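Publications > Logistique > Emballages réutilisables

3. Rotation des bacs gris entre les sites

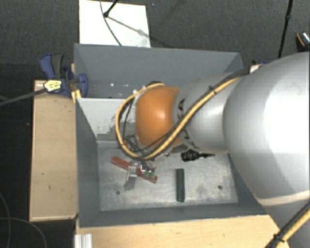 Le réseau étudié relie l'entrepôt Oritz à deux ateliers de conditionnement, Fomeck et Nghiêm. Les bacs y circulent pleins à l'aller et vides au retour, sans consigne financière. L'inventaire de départ, dressé en décembre, comptait 1 130 bacs, dont 715 portaient un numéro encore lisible. Seuls ces derniers ont été suivis individuellement. Les autres entrent dans le calcul du stock mais pas dans celui des durées de cycle.

Fig. 3. Bac gris rectangulaire au poste de travail.

La durée de cycle est définie comme l'intervalle entre deux départs successifs d'un même bac depuis l'entrepôt. Elle dépend peu de la distance. L'attente chez le destinataire en forme la plus grande part, en particulier chez Fomeck, où les bacs vides sont empilés jusqu'à obtenir une palette complète de 80 unités avant tout renvoi. Châu (2) avait déjà relevé cet effet de seuil sur un parc plus petit – 100 bacs, un seul destinataire – et proposait un retour à jour fixe.

Nous avons repris cette règle dans le modèle. Le stock nécessaire baisse chez Fomeck et reste stable chez Nghiêm, dont les retours étaient déjà réguliers. Le coût de transport augmente dans les deux cas, les camions repartant moins remplis. Le transporteur Druder n'a pas communiqué ses tarifs par tournée ; nous utilisons donc un coût kilométrique unique, dont la sensibilité est examinée en section 4.

Mots-clés : emballage consigné, boucle fermée, gestion de parc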